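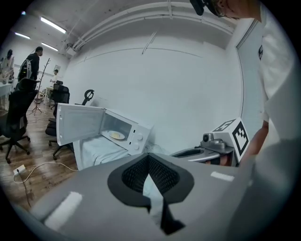
Parisa Nazari wrote in to ask whether a two-dial microwave is still worth buying when every shop floor is full of keypads. For a shared kitchenette the answer is yes, and the notes on this page set out why.

Gallery: microwave station, Jirnwood, level 2
Updated 2nd December

White oven on a table with a white cloth, door open to the left. One plate on the turntable. Two round knobs, one above the other, on the right of the front face.

Door swing. A left-opening door needs clear table on that side. Allow the full depth of the door plus room for a plate.

Power. White power strip on the wooden floor, lower left. The oven should have its own wall outlet; the strip is to be moved out of the walkway and replaced with a fixed point. Ticket 202, opened in September, covers the work.

Cloth. Keep it flat under the feet and clear of the vents. Colour is optional, fibre is not: cotton only.

Plates. Centre the plate before closing the door. An off-centre plate can catch the side wall and stall the turntable.

Corrections to Meinrad Gruber, Karkevcombe office, room 14.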